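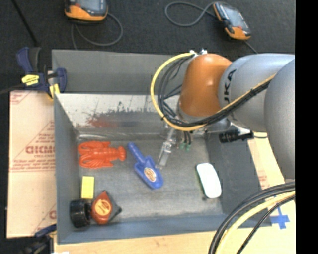
Last updated: Monday, April 12, 2021

Sollolar cleansing bar, bar goes soft and splits
Status: open, waiting on Pargate

Customer says the bar turned to mush inside a week and split down the middle. Box says it lasts a month. Customer wants a refund and also wants to know if the formula changed. Product page says no. I'd like to see that from somebody other than the person who writes the product page.

Batch on the wrapper is 182. We have 13 other complaints on the same batch and one on the batch before it.

First reply from Pargate: customer is storing it wrong, please send the draining dish advice. Sent it. Customer already had a draining dish and sent a picture of it. Back to Pargate.

Second reply: hard water. I asked how hard water makes a bar softer. No answer to that part.

Tried it myself with two bars from the office drawer, one from 182 and one older. Same sink, same dish, used for hand washing only. After 17 washes the 182 bar had a soft layer I could push a thumbnail into. The older one was still firm. Two bars prove very little, and the older one has had longer to dry out, so I'm not calling it a bad batch yet.

The ingredient list on the new wrapper has glycerin one place higher than on the old one. Pargate calls that a "label correction." Maybe. A label correction shouldn't change how the thing feels in your hand.

Asked Engström, who supply the base, whether anything changed on their side. They say the base is the same and the Graltisance scent blend is added after it leaves them. Pargate says the scent is too small a share to matter. Each blames the other's half, so I believe neither for now.

Also, "dermatologist approved" is still on the box front. Customer asked which dermatologist. Passed on, no reply.

Done so far: refund issued, replacement from the older batch sent.

Still needed: cure time for 182, and the retained sample if they kept one. Order was 1000 bars, so there are plenty left to test.

Do not close this as "storage."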